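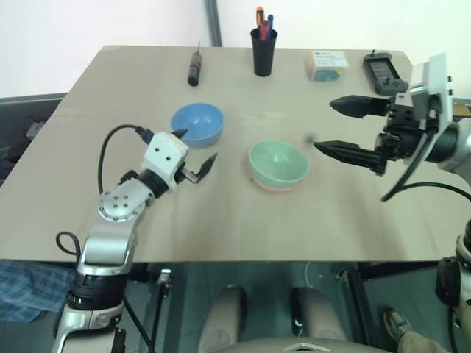 Listening to Baroque concertos: notes for session 3

Hello all. I want us to get the word ritornello sorted before we go near a score. It's just the tune the full band keeps coming back to, with the soloist let loose in between (and often showing off terribly!).

Play the first movement twice. The first time, do nothing at all - the second time, jot down each return of the tune and whether it comes back whole or in bits.

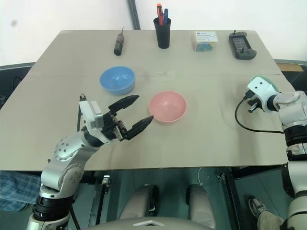 Solo and tutti are the two labels you'll need on your chart. I think of them as two bowls, one pink and one light blue, and every phrase you hear gets dropped into one or the other. Some won't fit neatly, so put a question mark and we'll argue about it.

Farzad Talebi is bringing his violin next time. Please read up to 9 pages of the Vermeulen chapter first.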